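How to Compare Two Grippers on the Same Table Without Fooling Yourself
By Gemma Entwistle

If you have two grippers to choose between, it is awfully tempting to bolt one on, grab a few things, swap it for the other, and go with whichever felt nicer. I did that for longer than I'd like to admit! What follows is the routine I use now, and it fits comfortably into an afternoon, with time left over for a cup of coffee.

Step 1. Pick your objects. Choose 4 things that fail in different ways. I like a thin plastic cup (it squashes), a foil tray (it bends and slides), something crumpled and light, and one solid block so every gripper gets at least one easy win.

Step 2. Set the closing force low and work upward. Start with the cup, bring the fingers in from the side near the rim, and raise the force a little at a time until the wall begins to give. Write that number down, then back off a notch for the real trials. 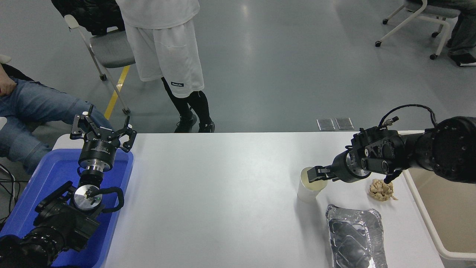
Should both grippers be run at the same force setting?
Use the same measured force if you can. The setting on one controller rarely means the same thing on another, so squeeze a cheap load cell with each gripper first and match the readings.

Step 3. Run 16 picks per object with each gripper. Move the object a little between tries, but mark your starting spots with pencil so the second gripper faces the same spots as the first. Count a pick only if the object is lifted, held for 3 seconds and set down where you wanted it. I keep a column for "dropped" and another for "crushed," and I'm strict about both, even when I'm rooting for the Dimitriou.

Step 4. Check the cable before every change of pose. Swing the wrist slowly through its whole range and watch the slack. A loop that looks generous with the arm folded can pull tight at full reach.

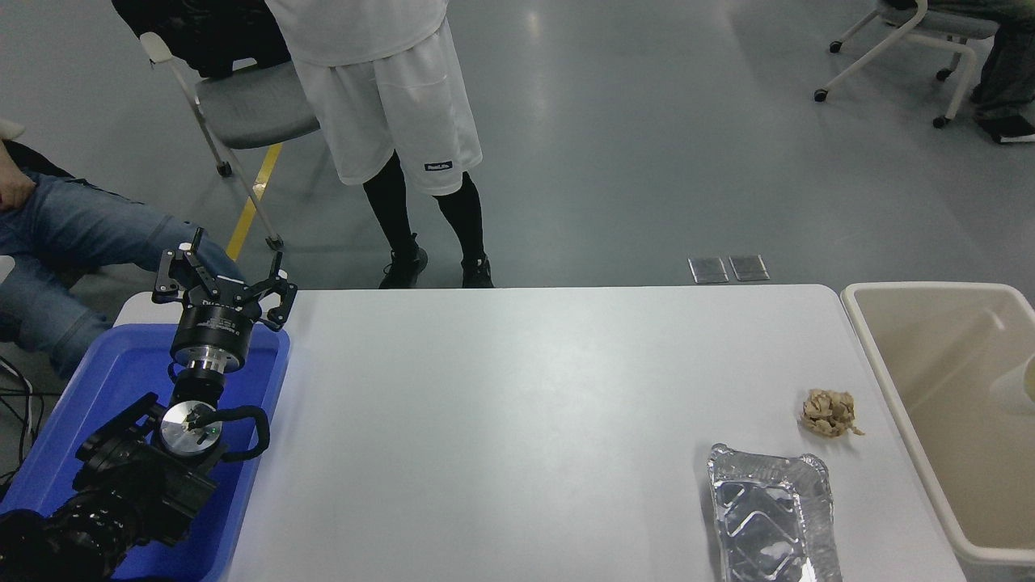 Once the cable is behaving, go back and repeat the foil tray trials from a second approach angle. My Grerilholm did very nicely from the side and then struggled from overhead, and I'd have missed that entirely with one angle (I nearly did, being in a hurry to get home). Save the arm poses under plain names like "tray side" and "tray top," and you'll thank yourself when you come back to the log in November.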